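Why I Would Pay for the Plain Gripper

Skiltberg sells its hand-held gripper kit in two versions. The basic one comes with two printed fingers, a handle, a trigger and a bag of screws. The full one adds a hard case, a spare set of fingers and a year of access to the company's software, Laston. The full kit costs 315 euros more. I have used both, and I think most small teams should buy the basic one and leave the rest alone.

I work with Elsa Wikström at Nygård, where we record people doing ordinary chores so that a robot arm can be trained on the same motions. You hold the tool, squeeze, pick something up and put it down. Do that for a few hours and you learn what matters in a tool like this. Weight matters. The trigger matters. The case does not, because after the first week the gripper lives on a shelf by the door.

The fingers are the part most buyers worry about, and I understand why. They are plain blocks of dark green plastic, and they look like something from a school workshop. The edges can be a little rough. Skiltberg's competitor Sinis sells a molded finger with a cleaner finish, and in a catalog it wins easily. On the job I have not found that it picks up a cup any better. 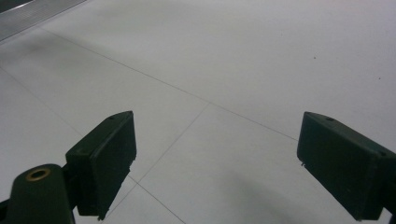

What the extra money buys

Mostly it buys Laston. The software sorts your recordings, throws out the bad ones and gives each session a score. Åsmund Torvik, who handles our data, ran 47 sessions through it in May and compared the results with his own notes. Laston rejected 17 of them. He would have kept most of those. The score has no explanation attached, so there was no way to find out what it disliked.

I don't think the software is useless. A team with no one like Åsmund would get something from it. But it is a subscription, and when the year is up you pay again or lose the scores. That should be printed on the front page of the offer — it is now in the terms, well down the list.

The spare fingers are a better argument for the full kit, though a weak one. You can order a pair for 28 euros when you need it. We have done so once. The swap took a screwdriver and a cup of coffee's worth of time.

What I would like to see is a third version: the basic kit, one spare pair and a proper printed manual. The current manual is a single folded sheet that covers assembly and stops there. It says nothing about how far to open the fingers before a grasp, or how often to check the screws. New people ask Elsa both questions on their first morning, and she has ended up writing her own page for them.

Until Skiltberg offers that, buy the basic kit and order the spare fingers with it so you only pay shipping once.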